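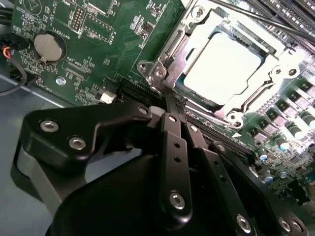 Do I need to take the whole motherboard out to change the processor?
It can stay where it is in nearly every desktop tower. You lay the case on its side, take the side panel off, lift the cooler away, and the socket is there in front of you with enough room to work.

Welcome to the workshop gallery, and thank you for stopping by! I'm Ayane Nomura and I look after the desktop bench at Skakham, where old office towers come to be cleaned, checked and sent out again for a second go at life. People write to me quite often wanting to know what goes on inside the case, and I do tend to answer at great length (my apologies to the gentleman from Dunmore who asked a simple question about dust and received 2 pages), so I thought a little gallery might save everybody some reading. You'll see that I've still managed to write rather a lot.

The subject this time is the processor and its socket, which is the part that makes beginners hold their breath. It made me hold mine too, when I started. A tower on its side looks like such a jumble of cables and slots, but once you know your way about, it's as friendly as a kitchen drawer.

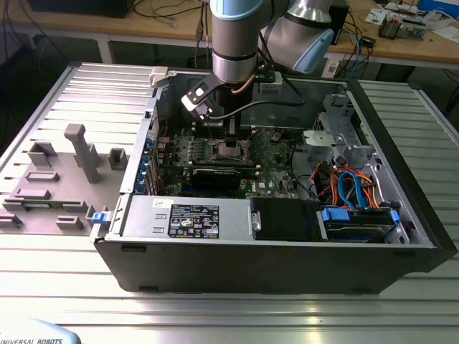

The Dell on its side, with the silver socket frame in among the slots and connectors.

I always like a tower lying flat for this job. Screws that get dropped stay where you can find them, more or less, and nothing is pulling at the board while you work. Before any of that, though, please do switch off at the wall, take the lead out, and give the power button a good long press. Then go and put the kettle on. I mean that quite seriously, as a few quiet minutes away from the bench does wonders for the hands.

The lever comes next. It has a springy feel and you have to push it down and slightly outwards before it will come free of its catch, and the first time you do it you'll be quite sure that something is about to snap. It's meant to be stiff! Let it rise slowly with your thumb still on it, so it doesn't jump, and then the metal frame can be raised out of the way. Some boards have one lever and some have a pair, and with a pair there is usually a little mark beside each to tell you which goes first. 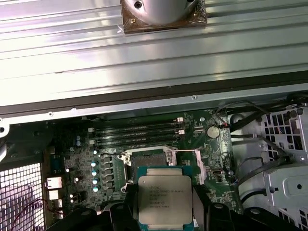
Now for the processor itself, and the golden rule is to keep to the edges. I was taught this at Stondard by a very patient man who made us practise with a square of toast, which sounds silly, but you soon learn how lightly you can hold a thing. Look for the small triangle on one corner of the chip and the matching mark by the socket, bring the two together, and lower it straight down. No pushing and no sliding. If it doesn't want to sit level, lift it straight up again and have another look at the corners, because it will only go in one way round and no amount of persuasion will change its mind.

I keep a little tray lined with an anti-static mat for the chips that are waiting their turn, and a Sosix notebook beside it where the number from the top of each one gets written down before it goes in. Once the cooler is back on you can't read a thing, and I've had to take a perfectly good cooler off again for the sake of one missing digit more often than I'd care to admit (last December was especially bad for it).
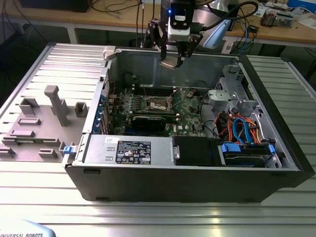

The same goes for the socket when it's standing open. I try never to leave one like that over lunch, as it only takes a crumb or a stray sleeve to do some harm, and the contacts are far too fine to put right with tweezers, whatever your neighbour may have told you. If I'm called away I pop a cover over it, and if I can't find the cover I ask the person at the door to wait a moment.

When everything is closed up there's the paste to see to, then the cooler, tightened a bit at a time from corner to opposite corner, and then the fan lead, which I have forgotten to plug in on 9 separate occasions and have written on a card above the bench in large letters. After that it's back upright, lead in, and fingers crossed.

I add new pictures most Fridays, and the memory slots will have a gallery of their own next.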